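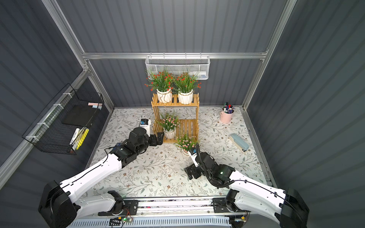 How should potted plants be arranged on a two-tier stand?

Put the tall ones on top and the short ones below. Grassy leaves need open space over them, and on the lower shelf they bend against the slats.

Set the two tallest pots side by side on the top tier and turn each one until its fuller side faces out.

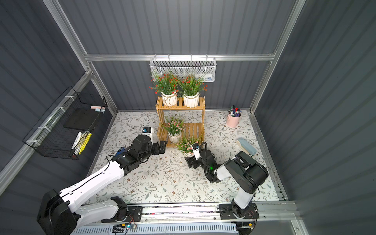 Next, do the lower shelf. Start at one end – small pink flowers work well here – and leave a gap before adding another pot.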